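Dilden Two-Arm Bench Package

Back to Benches and Cells

If you're putting together a budget for your first two-arm bench, pull up a chair, we've helped plenty of people through it and we're happy to help you too. The Dilden package comes with both arms, a pair of two-finger grippers, the table frame and one day of setup at your place. You'll want a spot near a wall outlet and a bit of floor on every side (more than you think!).

Lead time is 15 working days once the deposit is in. Please set aside around 3 percent of the price each year for spares, mostly gripper fingers and cables — the cables do take a beating. Paper for the tabletop comes on a 40-meter roll, and we throw the first one in.

Most folks ask us whether to buy the second arm later. You can, and the frame is drilled for it, but the setup day gets charged twice, so do the math before you decide. Coelho mounts fit as well, with the adapter plate.

Small-part work, like picking up a cube next to a block, is what the bench gets used for most.
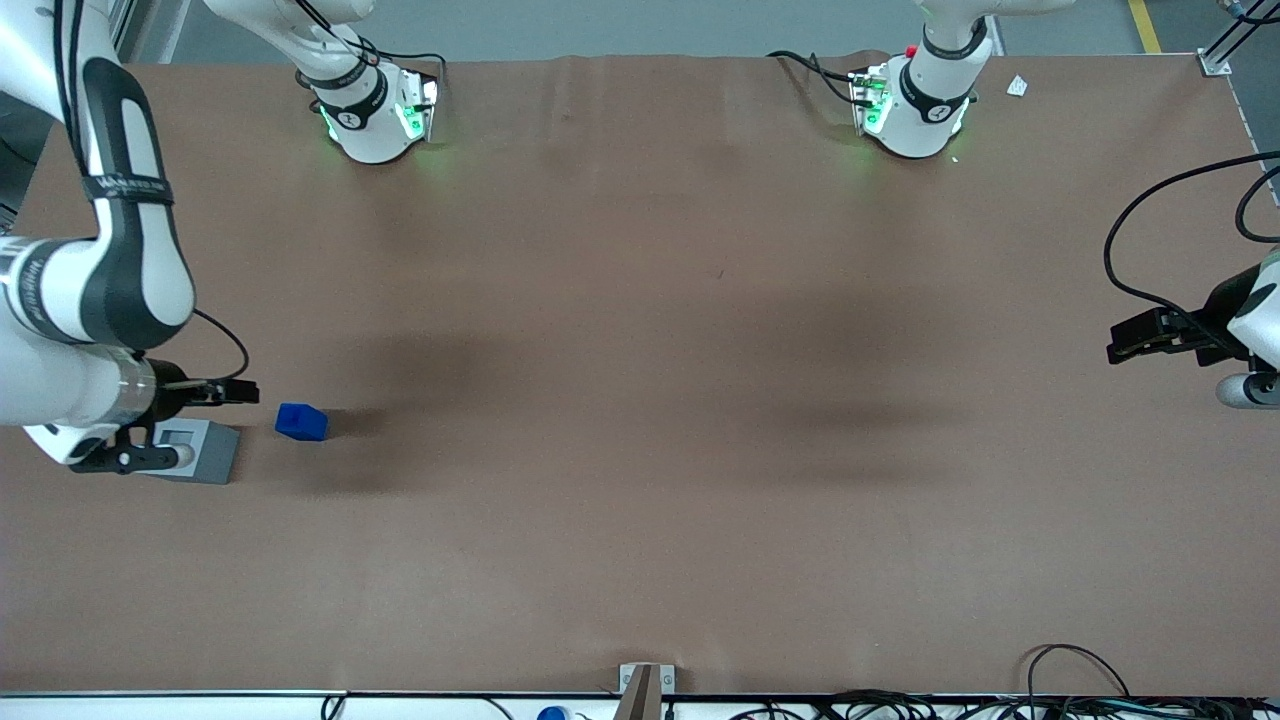
Nasrin Ghasemi wrote to us that she would budget for the second roll of paper and a spare set of fingers right away, and that her own order should have had the longer cables on it from the start.

Quotes are good for 4 weeks. Call any Tuesday and ask for Haziq Menon.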